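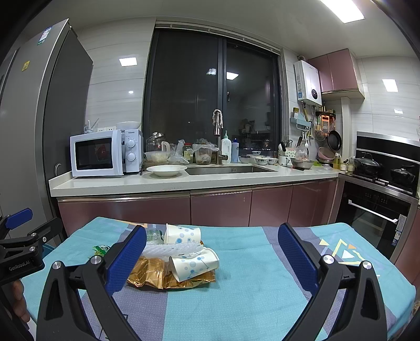

Disposable cups, wrappers and a clear bottle on the kitchen table, with the counter and base cabinets behind.

Skivunstead shared kitchen gets new rules for table waste

24 March 2025

The shared kitchen at the Skivunstead residence has switched to a sorted clearing procedure for its table, replacing the single mixed-waste bag used until now. The procedure applies to all residents and to outside groups that book the room. It covers paper cups, snack wrappers, bottles and plastic packaging, the items that make up most of what is left on the table after a booking.

The building manager, Imhof, published the procedure after a trial that began in December. During the trial, material cleared from the kitchen table was kept separate from food preparation waste and weighed at the end of each week. Imhof has not released the full weights. A summary posted in the entrance hall states that table waste took up more bag volume than preparation waste in every week of the trial, although it weighed less.

"The bags were going out full and light," said Florian Brunner, who handles building services for Imhof. "A paper cup that is not stacked takes up the same room as a cup of coffee. We were paying to move air."

Under the new procedure, items are sorted on the table before anything is carried to the bins. Cups are emptied into the sink, stacked one inside another and placed in the residual waste bin. They do not go in the paper bin. The cups supplied for the kitchen have a thin plastic lining, and the local collector does not accept lined board with paper. Residents who bring their own cups are asked to treat them the same way unless the packaging states that they are unlined.

Wrappers are handled separately. Shiny wrappers, of the type used for candy and single-portion cakes, go in residual waste after being pressed flat. Brunner said these were the items most often found on the floor under the counter during the trial, as they are light enough to be moved by the draft when the window is open. They should be picked up first, before the cups.

Clear bottles are emptied, crushed lengthwise and capped again. Recapping keeps the bottle from taking in air and returning to its original shape inside the bag. Tinted bottles are accepted in the same stream, provided they carry the usual recycling mark. Labels can be left on. Bottles that have held cooking oil are excluded and go in residual waste.

Ribbed and molded plastic pieces, such as trays and inserts from packaged food, go with mixed plastics if they are free of food. A short rinse in cold water is enough. Pieces that cannot be cleaned with a rinse are not to be soaked in the sink, which is needed by the next user.

The bins have been supplied by Stisaver and stand in the corridor outside the kitchen. There are three, for residual waste, bottles and mixed plastics, and each has a lid opened by a foot pedal. The lids are marked with text and a printed outline of the accepted items. Paper and cardboard continue to go to the existing container in the yard. Food scraps go in the covered pail under the sink, as before, and the pail is emptied by whoever used the kitchen last in the evening.

Imhof considered placing the bins inside the kitchen and decided against it. The space in front of the base cabinets is needed for the cabinet doors to open fully, and the refrigerator door requires clearance on its own side. A bin at the end of the counter would also have stood in the path between the table and the sink.

The procedure includes a section on the tablecloth. The printed cloth stays on the table between bookings and is wiped. It is not to be gathered up with waste inside it and shaken out over a bin, a habit that several users reported during the trial and that led to small items being lost in the folds. After the table is cleared, crumbs are brushed to one edge with a dry cloth and collected in a dustpan. The surface is then wiped with a damp cloth and a small amount of dish soap, working from the far side toward the user. Scouring pads are not permitted, because they wear away the print.

Countertops are to be wiped in the same sequence and left clear. Imhof asks that nothing from the table be moved to the counter as an intermediate step. In the trial, cups set down on the counter were commonly still there at the start of the next booking.

Cleaning products for the kitchen are bought from Zendent under a building-wide contract. The current multi-surface cleaner is suitable for the counter, the cabinet fronts and the wall tiles. It should not be used on the tablecloth. On glossy cabinet fronts it is applied to the cloth first and never sprayed directly, as liquid can run down to the lower edge of the door and collect there. A dry pass afterward prevents streaks.

Seraina Holzer, who coordinates bookings for the residents' association, said the time needed for clearing has been added to the booking slots. Each slot now ends with a 15-minute period reserved for sorting and wiping. Groups that leave items on the table receive a written reminder. After two reminders within one booking season, the group must have the kitchen checked by a resident before leaving.

"Most people take less than the time allowed," Holzer said. "The difficulty is the end of a children's party, when there are wrappers everywhere and coats going on. We suggest doing a round with the wrappers while the cake is being eaten."

The association also looked at replacing disposable cups with washable ones. The kitchen has no dishwasher, and a full set washed by hand would not dry on the available counter space between two consecutive bookings. The proposal has been deferred. Residents may use their own washable cups at any time, and a shelf in one of the base cabinets has been cleared for them. Cups left on the shelf should carry a name or apartment number on the underside.

The existing stock of disposable cups, roughly 300 at the last inventory, will be used up before any further order is placed. Brunner said a later order would probably be for unlined cups if a supplier can be found at a similar price. Unlined cups soften after a short time with hot drinks, and a sample would be tested in the kitchen first.

A one-page version of the procedure hangs beside the kitchen door. Printed copies are available from the Imhof office on the ground floor. Comments on the sorting categories can be left in the association mailbox, and requests for extra bags should go to building services before the booking begins. The bins are emptied two times a week. Bags that fill up between collections are tied and left inside the bin enclosure in the yard, and a replacement bag is taken from the roll in the corridor cupboard.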